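**Lollmont Park, Pustley: attraction hosts and workshop helpers for the new season**

Lollmont is a family park at the edge of Pustley, with gardens, small rides, a puppet theatre and a restaurant by the lake. In March we open a new walk-through attraction called Hukau. It tells the story of a village which sinks under the sea and continues its life there as before. The guests walk from house to house, meet the inhabitants and may touch nearly everything.

For this attraction we are looking for hosts, and also for a few people who will help in the workshop. The employer is Thaler Leisure, the company which runs the park.

## Work as a host

You play one of the villagers. It can be the baker, the postwoman, the night watchman or one of the twins. There is a text to learn, but it is short, and after the first weeks you may change it a little in agreement with the show team. One tour takes 17 minutes. Between the tours you put the props back in their places and check that the way is free for wheelchairs and pushchairs.

You should

- speak clearly and without fear in front of a group
- be friendly with small children, also when they are crying
- be able to stand and walk for most of the shift
- speak English well; a second language is welcome, and an accent is not a problem (most of us have one)

Experience in acting is nice to have. Several of our best hosts came from shops, kindergartens and one from a ferry.

## Work in the workshop

The helpers repair costumes, props and wall coverings, and they prepare new ones together with our two prop makers. You work behind the attraction and the guests do not see you.

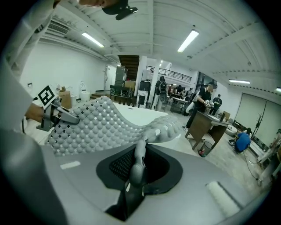
A large part of Hukau is made for the hands, so the helpers need a good feeling for surfaces. The walls of the houses are soft, rough, ribbed or full of bumps, and each house has its own. You learn how a material behaves before it is cut: a grey foam sheet with rows of small rounded bumps, for example, will hang in a wave when you hold it at the side, and its end curls up when it is pinched. Whoever finds such things interesting will be happy with us. You should be able to sew a straight seam, use a sharp knife safely and read a simple drawing. Painting is done by others.

The workshop starts at 8 in the morning and is finished before the last tours begin.

## What we offer

- a contract for the whole season, with 20 hours per week or full time
- paid training before the opening
- a warm meal on every working day
- free entry for you and two guests on your days off
- staff bus from Pustley station, morning and evening
- costume or work clothes, washed by us

Wages are paid each month and are the same for hosts and helpers. Extra is paid for Sundays and public holidays. We will tell you the exact amount when we invite you, together with the shift plan, so that you can compare it calmly with other offers.

Please consider that the park is busy in the school holidays. On such days we receive up to 400 guests in Hukau, and we cannot give free days in the main holiday weeks. In the quieter weeks we are quite flexible. 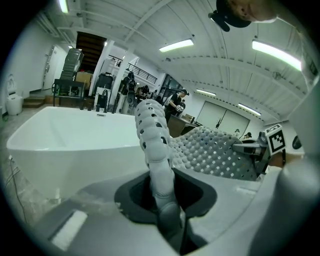 ## How to apply

Send us a short letter and your CV by e-mail or by post, or leave them at the ticket office in an envelope marked "Hukau". A photograph is not necessary. Please write

1. if you apply as a host, as a helper, or for both
2. from which day you can start
3. how many hours you wish to work
4. if you need a room, as we have a small number of them in the staff house

Hosts are invited to a group meeting on a Tuesday afternoon. We read a scene together and play some simple games, and nothing must be prepared at home. Helpers come for half a day to the workshop and try the work. This half day is paid.

Questions are answered by Veronika Riedl in the staff office, who is also glad to explain the attraction by telephone. She is best reached before lunch. Everybody who writes to us receives an answer, also when it is a no.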